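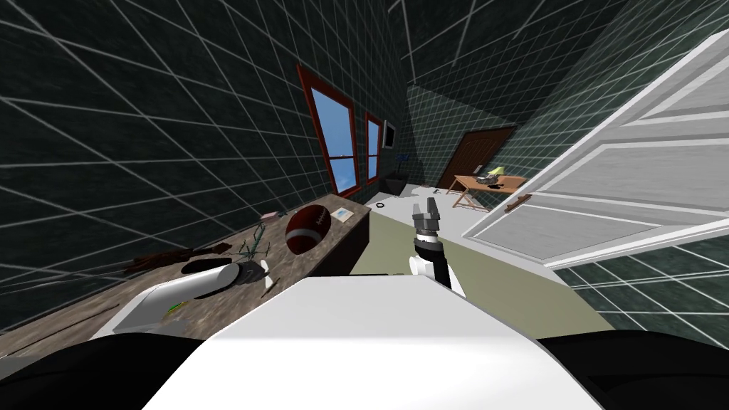

Notes by Rebecca Zanetti, from the lecture by Mpho Xaba
Mon 20 September
Robots and Everyday Work, session 2

Typed these up fast, tell me if I got something wrong. Slides go up later. Headings are mine.

Question for the session

Can a machine do chores yet? Mpho's short answer: some of them, in some rooms, if someone set it up right. Longer answer is the rest of these notes.

What counts as a chore

Not one motion. "Clear the counter" is maybe the worst one to give a robot becuase the words hide everything. Which things stay? Where does the rest go? A canister lying on its side, does it get stood up or put away? Is a football on a counter a mistake, or does somebody keep it there? A person guesses from knowing the house. The robot has to be told or has to have seen lots of houses.

Same with the stick and the wiry plant. To us, plant = leave alone, stick = probably rubbish. Thin brown thing, thin green thing, if you only have shape and color to go on.

Why start in simulation

Cheap. Nothing breaks. You can reset the room in no time and move everything around. Mpho's group (the Messina room set) ran 116 layouts of the counter task before touching a real arm. Change the walls, change the rug, swap objects, run it again.

Downsides, write these down, she said they come up every year:
- contact is faked. Friction is a number somebody picked
- soft stuff is bad. Cloth, bags, anything that sags
- light is too clean
- thin objects are either too easy or impossible depending on the collision shape

Sim score is not a real-world score. She put that one on the board twice.

Two fingers

Most of the arms we'll look at have a parallel gripper, two fingers that open and close. Good for: canisters (if they fit), boxes, door handles of the bar kind, sort of. Bad for: a card lying flat on stone, no edge to get under. People slide it to the edge of the counter with one finger and pinch it there. Robots can learn the slide trick, but it has to be in the training somehow.

A ring on the floor is a reach problem first and a grasp problem second. How low can the arm go before the base gets in the way? Measure this before you promise anything to anybody.

The football: wide, curved, rolls when you nudge it. May be wider than the fingers open. Check the opening width in the data sheet before you plan a grasp. Last year's group didnt and lost an afternoon.

Doors

Whole separate lecture in October. For now: a door that's already open is an obstacle with a swing. Closed one with a handle is a task. Arm and base have to move together or the arm runs out of room halfway through the arc.

Shop floor vs. house

Someone asked why factories are so far ahead if the hardware is close to the same. Answer was mostly that the shop floor gets rearranged for the machine. Case from the reading: Flemach, parts tote loading. Every part comes in on the same side, same height, same tote. Cell runs all shift with one person watching 8 of them.

Then Fastance tried the same arm on returns, so mixed items in whatever box the customer used. Throughput dropped to 60 items an hour and a person had to step in a lot. Same arm!! The work changed.

A house is returns all the time. Nobody is going to bolt fixtures to their counter.

Celtix demo (video, not in slides): tidies a shelf very nicely. Mpho's questions to ask of any demo like this:
How many tries before that one?
Who put the objects there?
Is someone driving it?
What speed is the video played at?
What happens if it drops something?

So, yet?

Her table, copied off the board as is:

Carry a known item from A to B on a flat floor: yes
Pick up rigid things off a counter: mostly
Wipe a counter: yes if it's empty, less so if it isnt
Sort what belongs and what doesn't: depends who you ask
Fold laundry: slow
Full kitchen cleanup, new house, no help: no

Argument in the back row about "mostly". Mpho says mostly means she would leave it running while she was in the next room but not while she was at the store.

For next time

Pick one chore you did this week. Write out every step, including the ones you did without thinking (moving something out of the way, turning a handle, looking for a place to put it). Mark which steps need two hands. Mark which ones need you to know something about the people who live there. One page, bring it on paper.

Reading: Flemach and Fastance cases, both in the course folder. Skip the appendix.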